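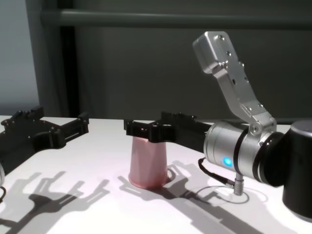 How to teach a two-arm rig to turn a cup over (and whether it's any use at home yet)
Posted 2019-06-14 by Oisín McGrath

Quick one, written over lunch. People keep asking when a robot will empty the dishwasher. My answer is always the same: let's see it turn a cup over first. Cup the right way up, pick it up, pass it across if you have to, put it down on its rim. You do it every time you stack the draining rack. Two arms and a week of your life, that's the going rate.

What you need

Two small arms with parallel grippers, one each side of a table. A plain table top, nothing on it you care about. One plastic cup. Not glass. Not your colleague's mug. A stop button you can reach with your elbow. Patience, snacks.

Software is up to you. We run Dondedholm for the recording and playback, so the menu names below are from that. If you use something else the steps are the same, only the buttons move.

Step 1. Set the table

Put the cup midway between the arms. Don't measure it. If you always start from one exact spot the arms learn the spot and not the cup, and the first time somebody nudges it you get a gripper closing on air. Move it a thumb's width each run. Turn it a bit as well.

Check the cables. Move each wrist through its full turn by hand before you power up and watch what the cable does. A loop that looks fine at rest can catch a finger at full twist. Ask me how I know.

Step 2. First grip

Bring one gripper in from the side, low and slow, fingers wide open. Wide as they go. Close, wait a beat, lift. The wait matters - lift too early and the cup tips before the fingers have a proper hold.

Grip force: start low and creep up. Thin plastic goes oval when you squeeze it, then springs back and hops out of the fingers. If the rim changes shape you're too high, back off two notches.

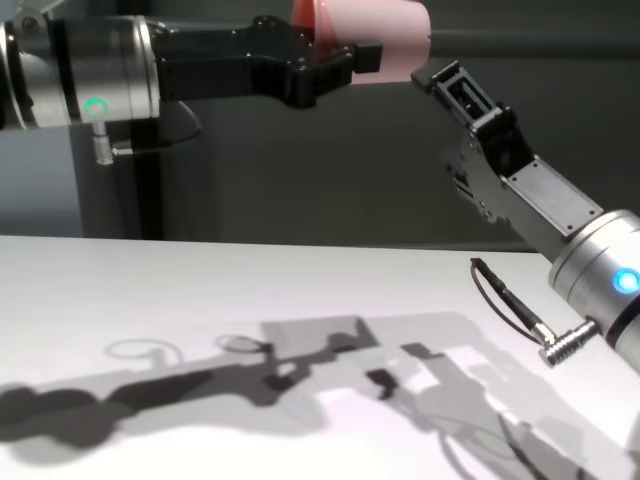 Step 3. The pass

This is where the time goes. You want both grippers on the cup for a moment, then one lets go. Sounds easy. The problem is that two stiff arms holding one light thing will fight each other, and the cup loses.

So: holding arm stops completely. Recieving arm comes in, closes to light force only. Pause. Holding arm opens all the way, and only then backs off in a straight line. No sideways move until it's clear. Then bring the new grip up to full force.

Keep the approach away from the fingers already on the cup. Leave more room than you think, the gripper bodies are a lot fatter than the tips.

You may not need the pass at all, by the way. If your wrist has enough turn in it one arm can do the whole flip. Yesenia Hinojosa did hers like that and it was quicker. I still teach the pass because real chores need it sooner or later - think of a plate that's come out of the rack facing the wrong way.

Step 4. The turn

Lift well clear of the table before you rotate anything. Then roll the wrist slowly, with the other arm parked off to the side.
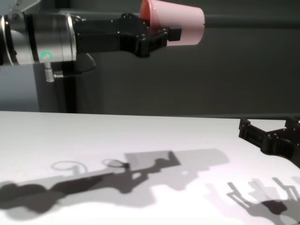 Stop halfway with the cup on its side and have a look. Is it sagging in the fingers? Has it slid? If so go back to step 2, more force or a deeper grip. If it's steady carry on round.

Watch the joint limits here. If the wrist started near the end of its travel it will run out before the cup is over. Wind it back the other way before you pick up. Write this on the wall.

Step 5. Put it down

Slow for the last bit. The whole rim should meet the table together. If one edge lands first the cup rocks when you let go and sometimes goes right over. A tiny press down, then open wide, then back straight out.
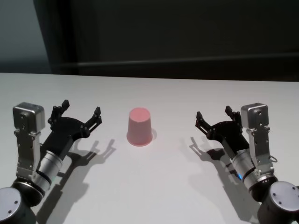

Then both arms go back to their start pose, grippers open, and you save the run. Don't skip the start pose. Runs that end any old where are a pain to train on.

Step 6. Do it again. And again

We aimed for 2,000 runs and kept 1,584. The rest got binned for drops, bumps, me leaning on the table. Below a few hundred ours just waved at the cup. Take breaks, tired driving makes jerky runs and the arms copy the jerks faithfully.

So, can they do chores yet?

This one chore, on this one table, yes, mostly. Swap the cup for a heavier one and it drops off fast. Wet cups I havent tried. A full dishwasher, no chance. On a shop floor, where every part is the same and turns up in the same place, I'd be a good deal more hopeful.

Next post is lids. Will try to get it up before December.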